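Home | Our Groups | Give | Field Notes | Contact

Savings Group Visit Checklist, with Comments
Vistutberg cluster, May round

We are so glad to share this one! The Mushi group let us sit in on a full meeting and go over their cash box with them, and the checklist is printed with their permission.

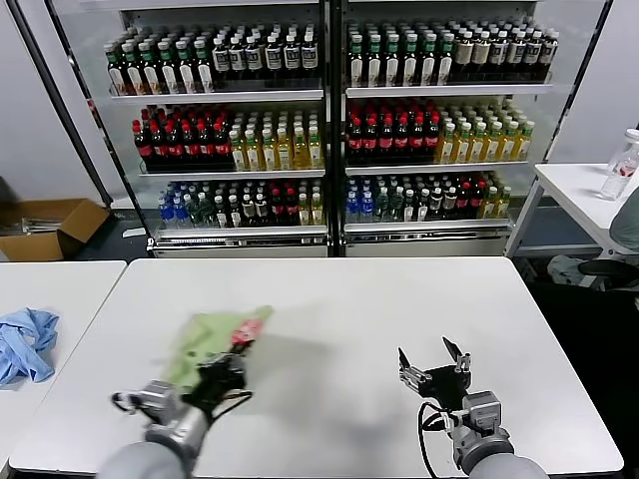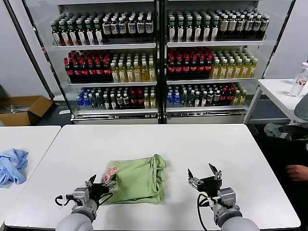 Light green cloth on a white table, in both pictures.

CASH BOX
[x] Box locked on arrival. All locks turn freely.
[x] Keys held in separate households. Yes, and the key holders live well apart.
[ ] Hinges tight. One screw is working loose. Fix before the next meeting, please.

MEETING PLACE
[x] Clear way out. There are 2 doors, both open the whole time.
[x] Shade and seating for everyone. 40 members came out of 42, which is wonderful.
[ ] Lamp for late meetings. The old one flickers. Bring a spare until it is replaced.

MONEY HANDLING
[x] Opening balance read aloud and agreed.
[x] Every deposit stamped in the passbook while the member watches. Lovely to see, and quick too!
[x] Loans approved by the whole group. 4 requests, all discussed openly.
[ ] Fines recorded the same day. Two pages behind in the Fivico ledger. They caught up before we left, but check again.

GETTING HOME
[x] Box carried by a different route each time.
[x] Nobody walks alone with it.
[ ] Emergency phone number inside the lid. Faded. Rewrite in marker.

Overall: pass, with follow-up on the open boxes. Your matched gifts paid for the Vunov locks and the passbooks, and both are getting plenty of use. If your congregation sponsors a new group, print the blank copy and send it along with the starter kit.

Comments (3)

prairie_knitter: Our circle is sponsoring a group this fall! Does the starter kit come with the stamp pad?

Field Notes: Yes, stamp and pad both. Ink refills are separate.

old_ledger_hand: Good call on the lid number. Put tape over it and it will last longer.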